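Plulow rate talk: money velocity, not the printing press, says Schmieder

2019-10-19

Short one today, the session ran long and the train was late.

Sieglinde Schmieder gave the opening talk at the Plulow money and prices meeting and spent nearly all of it on velocity, the speed at which a dollar changes hands. Her complaint is an old one. Forecasters treat velocity as a constant, plug it in, and then act surprised when the forecast misses. She has been saying so for years and she said it again, louder.

The argument, as best I could get it down. Central banks have added reserves on a huge scale since the crisis. Consumer prices in the rich countries barely moved. One camp says wait, it's coming. The other says the old link is dead. Schmieder says both camps are looking at the wrong end. Reserves sitting at the central bank don't buy groceries. They get counted, they don't get spent. What matters is how willing households and firms are to let go of the cash they hold, and that willingness dropped hard and stayed down.

Why did it drop? She offered a few reasons and didn't rank them. Older savers. Low rates, so little cost to leaving money idle. People who got burned once and now keep a cushion. Firms holding cash against a bad quarter that keeps not arriving. Someone in the back wanted a single cause and didn't get one.

She used a toy economy to make the point, and it was the best part of the morning. Take 1000 dollars in a town. Each dollar is spent 2 times in a year. Total spending, 2000. Now the bank adds another 1000 in notes and everyone puts the new notes in a drawer. Spending is still 2000. Money supply doubled, prices didn't budge, velocity was cut in half. Then one day people get nervous about what the notes will buy next year and the new notes go back to work at half the old pace. Spending goes to 3000. No new money printed that year, none, and if the town can't make more goods you get a nasty jump in prices.

Her warning follows from that. The danger isn't in the year the money is created, it's in the year people change their minds about holding it, and there is no good model for when that is. She put up a chart of past episodes and the lag was all over the place. Some short, some so long you'd never tie the two ends togther without being told.

Guilan Jin had the reply slot. Polite but not convinced. Jin's view is that velocity is a leftover, just spending divided by money, so saying velocity fell is saying spending was weak in fancier clothes. You still have to explain the weak spending. Jin would look at wages first, then bank lending, and only then at what people feel about cash. If pay isn't rising, Jin said, there is not much for anyone to take out of the drawer.

Schmieder granted the leftover part. She did not grant the rest. Her answer was that a leftover can still carry information, and that money demand shows up in surveys and in deposit data before it shows up in pay. Jin asked for the surveys. She promised to send them. We'll see.

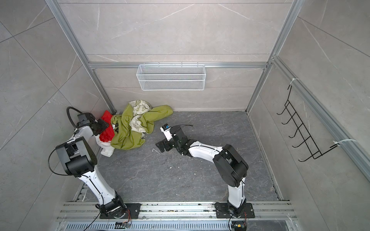 Some back and forth after the break on which money measure to use. Narrow measures are clean but miss most of what people treat as money. Broad ones catch more and get revised all the time. Schmieder prefers broad and lives with the revisions. Jin prefers to run both and worry when they split – which they have lately, though not by enough to trade on in my opinion.

The paper from Bellico that was meant to come third got pulled from the program, no explanation given. The slot went to questions. Most were about December and whether another rate cut does anything at all with rates already this low. Jin thinks a little, mainly through the currency. Schmieder thinks it mostly tells savers that things are worse than they beleived, and they save more. That would push velocity down again, so in her telling the cut works against itself.

The Fröhlich newsletter has been pushing the opposite line all fall, that cuts are late and should be bigger. I asked Schmieder about it on the stairs. She hadn't read it and didn't sound likely to.

Two things I would have liked to hear and didn't. Housing got one passing mention, and that's where a lot of the extra money plainly went. Same for stocks. If prices of things you own go up while prices of things you eat stay flat, the standard index says all quiet. A person trying to buy a first home would tell you different.

Slides are supposed to go up on the Wosturar page next week, along with Jin's written reply. Will add a note when they do. Afternoon session was on bond yields and I missed the first half, so nothing on that from me.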